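Re: Home sessions checklist, soft packaging section

Hi all,

Picking up the thread on the snack-sorting work. One picture first, then my comments on the draft.

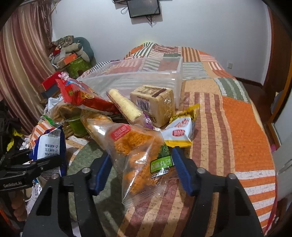 1. On the grip width rule

The earlier message said:

> I'd like the Hiltgate checklist to say that the jaws
> should be opened fully before every approach, whatever
> the item is. Simple to teach, simple to check. Can we
> just adopt that and move on?

I'm mostly on board! Wide open on both sides of the bag is how I'd want everybody to come in on something like those orange noodle balls, so the pads meet the film on the left and right and not the food from on top. But "whatever the item is" bugs me a little. In a pile like this one, with bread and a big red snack bag and small packets all leaning on each other, a full spread can bump the neighbors. I'd write "open fully unless a neighboring item is in the way" and leave it there.

2. On surfaces

Plukness only allows tables. I think that's too strict — people have beds, and beds have quilts, and the busy patchwork kind is exactly what a policy will run into someday. My vote is to allow soft surfaces but make folks write it in the session notes. Urkus already has a field for it (it's the one everyone skips, me included).

3. On fragile stuff

Can we please set a squeeze limit for bread? I went through 379 of our old episode notes and only 5 mentioned crushing at all, and I don't believe that number for a second. People need a box to tick.

Also, the Tyagi draft still says "rigid containers" in the title, so somebody should fix that before January. I can do it if I get edit rights back.

> Should two-tool sessions get their own page?

Yes please, and a short one.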